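椅子が三脚あれば

「見て、床! 床がこんなに広い!」

ジャネル・タラベラは靴を脱ぐなり、部屋の端から端まで走った。靴下がよく滑る。止まりきれずに壁に手をついて、それでもまだ笑っている。

ダリセイの事務所がオンドモントの丘の上に引っ越すことになったのは、10月27日の夕方、大家からの電話一本で決まったことだった。それからは箱、箱、また箱である。わたしは箱詰めが大好きだ。隙間にぴたりとホチキスがはまった瞬間のうれしさといったら! ジャネルは逆で、何を手に取っても思い出話が始まってしまうから、一箱つくるのに半日かかる。

「このマグカップ、フェルカウの仕事のときに買ったやつだよ」
「知ってる。入れて」
「取っ手、欠けたんだよね、打ち上げの晩に」
「知ってるってば。入れて」

そんな調子で五日かかった。古い事務所は机を置いたら横歩きしかできない狭さで、冬は足元だけが凍えた。それでも最後に鍵を返すとき、ジャネルはドアの枠を二回なでた。わたしも真似をしてなでた。ペンキがざらざらしていた。

新しい部屋の話に戻ろう。とにかく床がいい。明るくて、なめらかで、どこにでも寝転べる。机も棚もまだトラックの中で、ファテルの運送便は坂の下で渋滞につかまっているらしい。先に着いたのは椅子だけだった。

「どこに置く?」とジャネルが聞いた。
「とりあえず壁」
「とりあえずって、いちばん好きな言葉!」

わたしたちは黒い椅子を押して、左の壁ぎわに寄せた。背もたれの高い、メッシュのやつだ。前の事務所では机に挟まれて半分も見えなかったのに、広いところに出してみると、ずいぶん立派な姿をしている。背筋の伸びた親戚が法事に来たみたいだ、とジャネルが言う。うまいことを言う。肘掛けの高さをそろえたくなって、わたしはしゃがみこんだ。ジャネルはもう次のことを考えていて、ガラスの前を行ったり来たりしながら、植木鉢を九つ置くと宣言した。

「九つも?」
「足りない?」

足りないかもしれない、と本気で思った。すりガラスみたいにやわらかいガラスで、上のほうが一筋だけまぶしく光っている。あの光の下なら、しおれかけのゴムの木だって張りきるに決まっている。
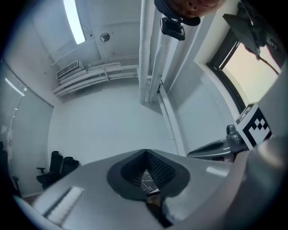
一月の床

机は来た。棚も来た。植木鉢は五つで止まっている(ジャネルはまだあきらめていない)。

それなのに、お昼になるとわたしたちは今でも床に座る。パンを紙袋ごと真ん中に置いて、脚を投げ出して、椅子を見上げながら食べるのだ。これが本当においしい。座面の裏にジャネルが昔貼ったみかんのシールまで見つけてしまった。

「来客のときはどうする?」
「お客さんにも床をすすめようよ」

午後いちばんに、最初のお客さんが坂を上ってきた。ジャネルは玄関へ飛んでいき、靴下でまた滑った。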